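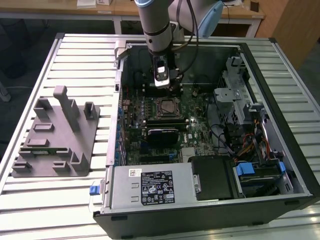
Do I need to take the motherboard out of the tower to change the memory or the processor?
Both jobs can be done with the board left right where it is. Lay the tower on its side with the open side facing up, and you will have all the room you need.

Section 3. Memory and Processor

Welcome back, and well done for getting the side panel off – for many of our readers that is the part that takes the most courage. In this section we will go through the memory first and the processor after it, and we'd encourage you to read both parts before you pick anything up. Shut the computer down, unplug the power cord, and hold the power button in for a few seconds before you begin.

CAUTION: Never open the power supply itself. Nothing inside it needs your attention for this job.

3.1 Removing and fitting memory

1. Touch bare metal on the case, and do it again whenever you come back from another room.
2. Find the memory slots near the processor socket. Open the latches on the slot you are working on and lift the module straight up by its edges.
3. Look down into the slot before you fit the new module. Lint and stray fibers do like to settle in there, and a short puff from a hand blower will usually shift them. 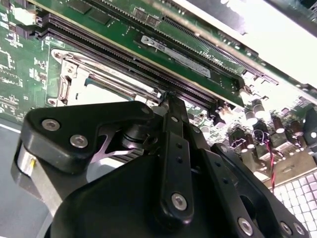
How hard should I press on a memory module?
Press firmly and evenly on both ends until the latches close over the notches. If it won't go in, lift it out and check that the notch in the module lines up with the ridge in the slot.

4. Check each latch with a fingertip. A module that is a hair too high at one end may keep the computer from starting, and Wilma McIver, who tested these steps for us in December, asks that you look twice!

NOTE: If you are fitting a matched pair, see the slot chart on page 28 of the Samar handbook.

3.2 Removing and fitting the processor

1. Take off the cooler, following Section 2, and wipe away the old thermal paste.
2. Push the lever down a little and out to the side, then let it rise slowly under your finger. 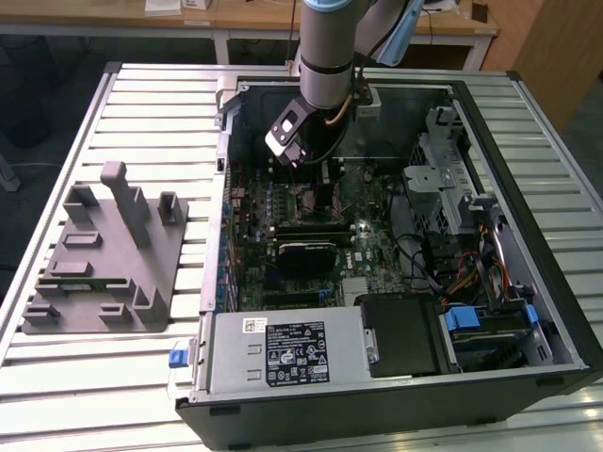
3. Raise the metal frame. Hold the processor by its edges and lift it straight up, without tilting or sliding it. Have a clean resting place ready close by, so that you aren't hunting for one with your hands full.
4. Match the small triangle on the new processor to the mark at the socket and lower it in. It should drop into place under its own weight, so please don't push.

CAUTION: Keep fingers, sleeves and cloths away from an open socket. The contacts bend very easily and are no fun at all to straighten.
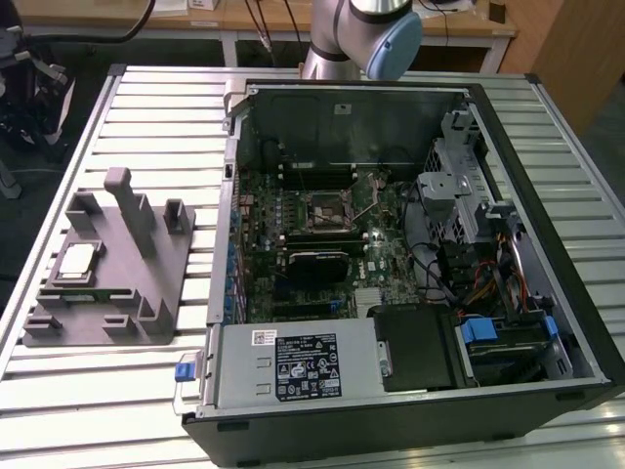
5. Close the frame and bring the lever back down under its hook. You will feel some resistance here, which is quite normal.
6. Put on fresh paste, refit the cooler and plug its fan back in.

Take your time over the cables before the panel goes back on – a wire resting against a fan makes a dreadful noise.

Text by Sachiko Hosoda. Revised 22 January 2025.

Related guides
Prindis: Choosing a thermal paste
Sopacua: Replacing a hard drive
Flulley: Tidying cables inside a tower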